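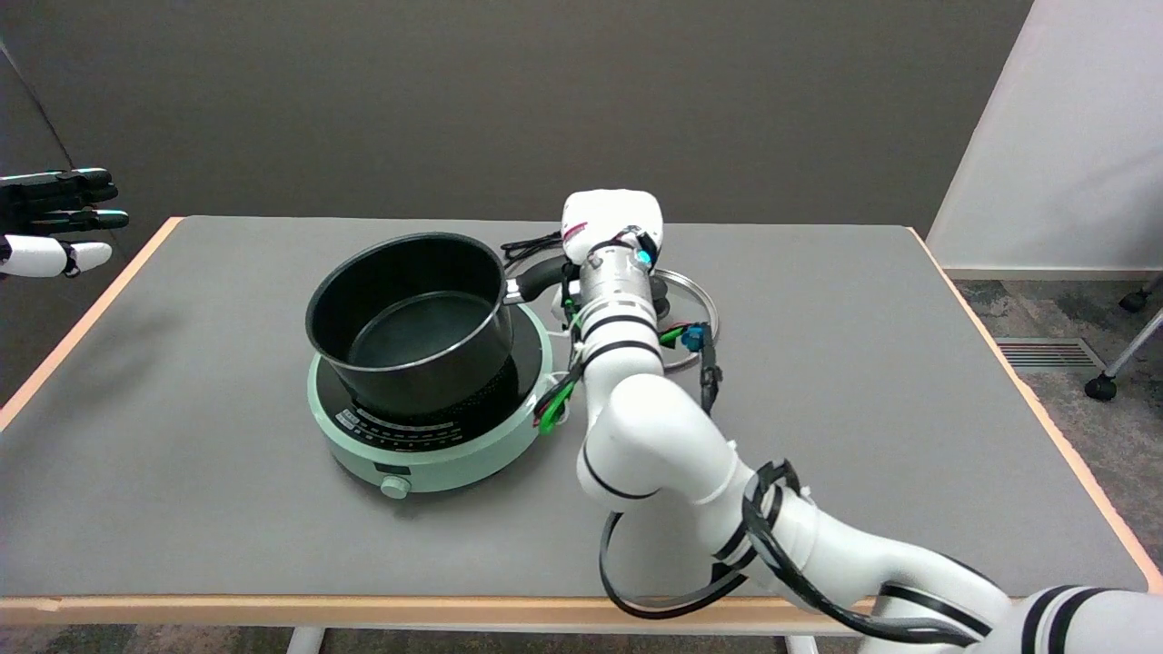 Cooking bench: saucepan on the induction cooktop, lid set down on the table, arm at the right.

Household Tasks Working Group
Minutes of the June meeting, 2:00 p.m., second floor meeting room

Present: Mafalda Azevedo (chair), R. Eklund, T. Garkau, P. Liltis (minutes)
Apologies: S. Bekov

1. Minutes of the previous meeting
Approved with one correction. Under item 4, "dishwasher unloading" should read "dish rack unloading." The dishwasher work has not started.

2. Stovetop task, results to date
Garkau reported 431 attempts logged at the cooking bench since the task was opened. The task is to take the saucepan by its handle, lift it off the cooktop, set it on the table and put the lid on. All attempts were made with an empty pan and the cooktop switched off.

Garkau's figure for full completion without a person stepping in is 80 percent. Most of the failures are at the lid. The pan itself is now lifted reliably when the handle points to the right, and much less so when it points toward the back wall. Eklund asked whether the 80 percent included attempts where the lid landed crooked and was left that way. Garkau said it did. Azevedo asked for the two to be reported separately from now on, as a person in a kitchen would not call a crooked lid done.

3. Can it be called a household chore yet
Discussion carried over from last time. Eklund's view is that the group should stop describing this as cooking in any outside summary. Moving an empty pan is one step of a chore that has many, and a home cook does it while thinking about something else.

Garkau agreed on the wording but said the step is worth having. The pan is an ordinary one with a long handle, and the approach has to be right before anything heavier is tried.

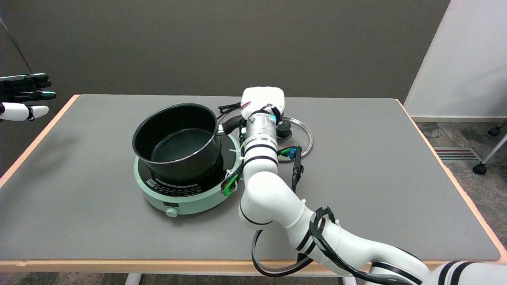
He would like the handle position varied on every attempt before the group moves on to water. At present the person resetting the bench tends to put the pan back the same way, and the results look better than they should.

Azevedo said she would accept "can move and cover a pan under supervision" and nothing stronger. Agreed.

4. Control knob
Turning the cooktop on and off was proposed by Bekov in writing. Eklund is against it for now. The knob is low on the front of the cooktop and the unit may slide when it is pushed. Deferred until there is a mat or bracket to hold the cooktop still. Liltis to get prices.

5. Cables
Eklund asked that the cable loops on the arm be checked at the start of each session, in particular where they hang near the front of the table. Agreed. Garkau to add a line to the start sheet.

6. Shop-floor tasks
Short report from Eklund. Bin sorting is at 19 sessions. Speed is still well below a person's and the site contact has said so plainly. No request for a longer trial will be made until the autumn.

7. Actions
Garkau: split the lid results; vary handle position; update the start sheet.
Liltis: prices for a mat or bracket; corrected wording for the summary.
Eklund: 3 more bin sorting sessions before the next meeting.
Azevedo: reply to Bekov on the knob.

The meeting closed at 3:10 p.m.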